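Wurkar Track Timing Kit: Equipment Review

August
By Soo-ah Um, Athletics Facilities Office

Print this page | E-mail this page

The Wurkar timing kit was assessed over the outdoor season at the request of the athletics department, which has relied on hand timing for its home meetings. The kit comprises a finish-line sensor, a start unit, a tripod and a handset. It was used at four home meetings and at 22 training sessions, on an all-weather track with six lanes.

Setting up was straightforward. Two members of staff had the sensor level and paired with the start unit well before the first call, and the printed instructions were clear. The tripod is heavier than that supplied with the Melix system used previously for indoor events, but it stood firm in a strong crosswind.

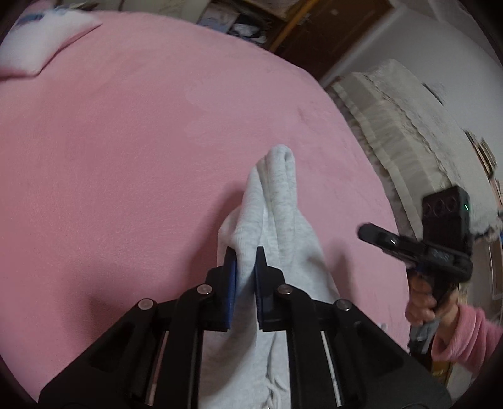 Soft grey knit on a pink fleece cover.

Results in the sprints were consistent. Bit-na Do, who coaches the sprint group, compared the kit with three hand timers and found that it separated close finishes which the watches had recorded as level. Middle-distance results were less satisfactory. When several runners crossed together, the handset listed the times correctly but left the operator to assign the names, and this delayed the posting of results on two occasions.

The battery is adequate for an afternoon meeting - a full-day programme will require the spare, which is sold separately. The handset screen is difficult to read in direct sunlight.

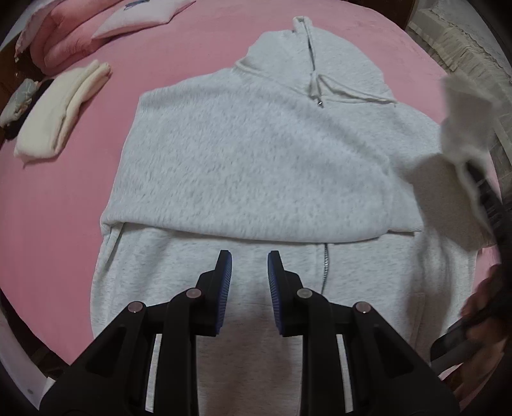

Can the kit be used for relay events?
Relay finishes are timed in the same way as individual races, but the kit does not record split times at the changeovers.

Storage also deserves mention. The carrying case closes securely, although the foam insert must be packed in a fixed order. Zoi Rallis, who manages the equipment room, has asked that the packing diagram be kept inside the lid.

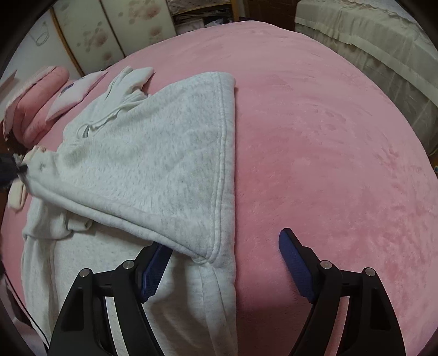

Grey garment with a folded panel and double-stitched seam.

The office recommends the kit for school and college programmes with modest fields. Departments that stage large distance races should consider a system with individual transponders. Rating: four out of five.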